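Home | Products | Scene packs | Support | Contact

Category: Simulation / Frequently asked questions

Plimura Rooms: your questions

What is Plimura Rooms?
Plimura Rooms is a set of simulated household rooms for testing robot arms and grippers before you try anything on real furniture. It is made by Fludada and sold as a yearly licence.

How many rooms do I get?
The standard pack has 126 rooms and 1657 loose objects. The starter pack has fewer rooms but uses the same object list. You can move objects between rooms in either pack.

What sort of tasks are included?
Mostly picking up and putting away. The sofa tasks are the ones people ask about most. A ball or a remote control is left on a seat cushion, and the arm has to reach it without pushing into the backrest or the armrest.

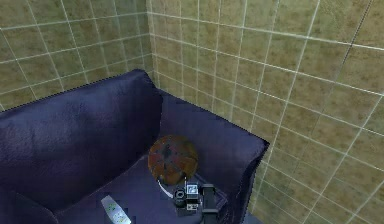
Each task can be run up to 1000 times in one batch, with the start positions changed between runs. You can fix the positions if you want to compare two versions of your own software.

Can I change the walls and fabrics?
Yes. Wall tiles, floor coverings and upholstery are all set in the room file. There are 161 surface finishes in the current release. You can add your own, but they must be square image files.

Is the fabric soft in the simulation?
Only in part. Seat cushions give a little under load. Creases and folds are part of the surface image and do not move. If your work depends on cloth, ask us about the Cescombe add-on, which is priced separately.

The edges of some furniture look jagged. Is that a fault?
No. It happens at the lower render settings. Raise the edge quality in the display menu. Runs will take longer.

Can I use my own gripper?
Yes, if you have a model of it in one of the supported formats. The import guide covers joints, finger pads and camera mounts.

Who handles support?
Economou handles support for licence holders, from 9 am to 5 pm. Please include your licence number and the room file when you write.

Can I get a refund?
Within the first month, yes, provided the full pack has not been downloaded.

© Fludada. All rights reserved. | Contact us | Back to top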